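Robot Learning Lab, Handout 6
Learning to grasp from hand-held gripper demonstrations
Course lead: Beril Polat
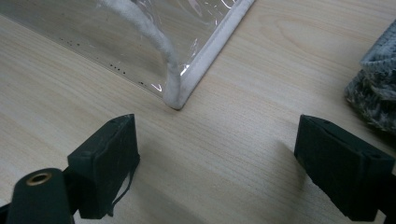 Last time we covered teleoperation and why it is slow. This week's method drops the robot during data collection. A person holds a gripper with a camera mounted on it and does the task by hand. The policy is trained on the recorded views and gripper motion, then run on an arm with the same fingers and the same camera mount.

The reading is the Wokalden report, sections 3 and 4. Skip the appendix on calibration unless you are on the hardware team.

What gets recorded
Each demonstration is a sequence of camera images, gripper poses, and finger widths. Poses come from visual tracking and are stored relative to the current gripper pose. There is no fixed base frame, so the same demonstration can be used on an arm mounted somewhere else. Check that you can write out this transform before the lab. It was the most common error on last year's homework.

Why soft and clear objects are hard
A clear plastic bag lets the table show through, so much of what the camera gets inside the bag's outline is table texture. Glare on creases moves when the camera moves. Depth sensors often return nothing, or return the table. The useful cues tend to be opaque parts such as trim, a handle, or a seam. A knitted item nearby has plenty of texture and will pull feature matches toward itself. Keep this in mind when you read the saliency maps in section 4.

Result to know
The Godinho baseline was trained on around 1000 demonstrations of mixed household objects. On clear bags it grasped successfully in 66 percent of trials. Most failures were of one type: the fingers closed short of the bag edge. The authors blame poor distance estimates at the last moment before closing. They did not test this directly, so treat it as a guess.

The Edstead split holds out whole objects. The Trakolthorpe split holds out only table positions. Scores on the two should not be compared, and please label your plots with the split you used.

For the lab
Work in groups of 3. Train with and without the relative pose encoding and report both. Keep the fingers in the image when you crop; the policy uses them to judge distance. Bring one failure sequence to discuss, starting before the approach and ending after the fingers close.

Homework 3 is due at the end of January.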